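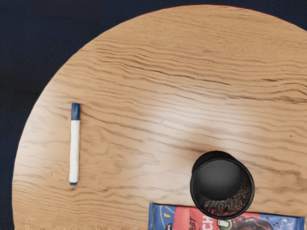 Runder Esstisch von Lukeder im Test

Den Lukeder habe ich im Dezember bestellt, er steht jetzt lange genug in der Küche, um etwas dazu zu sagen. Bezahlt habe ich 775 Euro inklusive Lieferung bis in die Wohnung. Gesucht hatte ich einen runden Tisch für vier Personen, weil der alte rechteckige den Weg zur Balkontür versperrt hat.

Lieferung und Aufbau
Der Tisch kam in zwei Paketen. Die Platte ist schwer, allein sollte man sie nicht die Treppe hochtragen. Die Spedition hat nur bis zur Wohnungstür geliefert, obwohl etwas anderes vereinbart war. Auf meine Beschwerde hin hat der Händler Eltbridge 50 Euro erstattet, allerdings erst nach der zweiten Mail.

Für den Aufbau habe ich fast 3 Stunden gebraucht. Schuld war vor allem der Mittelfuß: Eine der Gewindehülsen saß schief, die Schraube ließ sich erst nach mehreren Versuchen eindrehen. Die Anleitung zeigt das Fußkreuz von der falschen Seite. Wer den Tisch zu zweit aufbaut, ist sicher schneller fertig.

Im Alltag
Die Platte steht ruhig, solange man sich nicht am Rand abstützt. Dann kippelt sie leicht, was bei einem Mittelfuß wohl nicht ganz zu vermeiden ist. Die Stellfüße lassen sich von Hand verstellen, auf unserem alten Dielenboden war das nötig. Beinfreiheit ist gut, auch zu fünft geht es noch.

Geölt war die Oberfläche ab Werk nur dünn. Ein Rotweinglas hat nach einer Stunde einen Ring hinterlassen, den ich mit feinem Schleifvlies und Öl wieder herausbekommen habe. Seitdem öle ich öfter nach. Kratzer vom Geschirr sieht man bisher kaum. An der Unterseite ist die Kante nicht sauber gefast, da bleibt man mit dem Lappen hängen.

Vergleich
Vorher hatte ich den Liew bei einem Bekannten ausprobiert. Der steht fester, hat aber vier Beine, und genau die wollte ich nicht mehr. Der Grurex ist günstiger, im Laden wirkte die Verbindung zwischen Platte und Fuß aber wenig vertrauenerweckend.

Fazit
Ich würde den Tisch wieder kaufen – aber nicht mit dieser Spedition. Einen Punkt Abzug gibt es für den Aufbau, einen halben für die Ölung.

Sekar Wijaya, 27.4.21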